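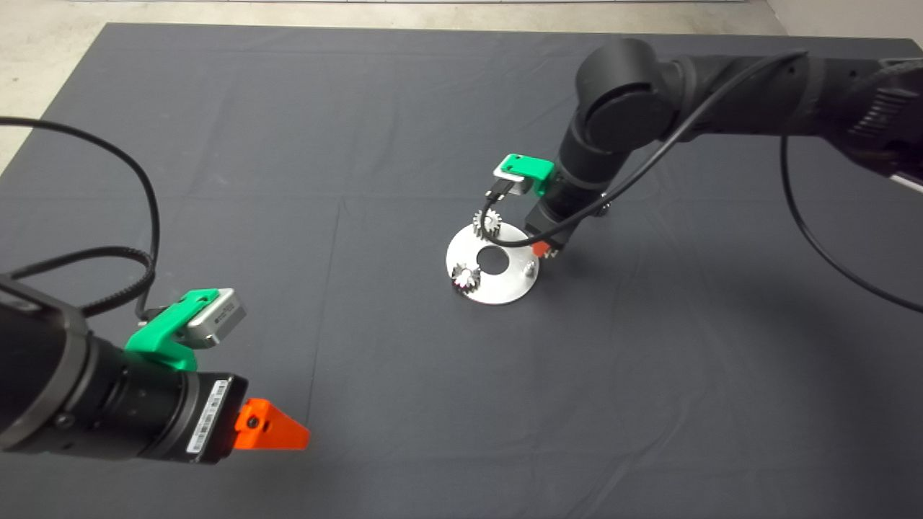 Josefina Bravo wrote in to ask why the June post on the gear task never mentioned time stamps, and whether the wrist cameras and the joint states in Remus share a clock. They didn't then. They do now, and the change deserves more than a line in the changelog.

Remus is the control stack I run on the two arms. The joint loop is a single process. Each wrist camera has its own driver process, and the policy reads from all of them through a shared buffer. Until last month the buffer stamped every camera message on arrival. Arrival time is easy to get and wrong by whatever the USB stack and the decoder felt like adding, up to 50 ms under load.

For picking up a block this is harmless. For lining up a gear with a post it is a problem. The policy sees the gripper where it was a few control ticks ago, pairs that with the current joint angles, and learns a blurred relation between the two. At run time the delay has a different distribution, so the correction overshoots. I had been blaming the gains.

Changes, in the order I made them:

The camera drivers now pass through the capture time reported by the kernel. It is monotonic, and so is the clock in the joint loop, so no conversion is needed on one machine.

The buffer keeps the last 5 seconds of joint states and interpolates to the capture time on request. Linear interpolation is enough at these speeds. I tried cubic and could not see a difference in the logs.

If the two wrist images are more than 4 ms apart, the sample is marked stale and the policy holds its last command. The first version threw an exception there, and the arm stopped with a gear half seated.

Old recordings were the tedious part. Drilis, my replay tool, can estimate a fixed offset per episode by matching image motion against joint velocity. I ran it over 3,203 episodes. It fails on the ones where an arm barely moves, as there is nothing to match, and those I dropped.

The planner is untouched. Kastier still produces the approach path and hands over to the policy above the plate. The handover has its own bug, where the first policy command is computed from the planner's target instead of the measured pose. It shows up as a small jump in joint 4. I have a patch that blends the two over a few ticks but have not merged it, and the replay tests for it still need writing.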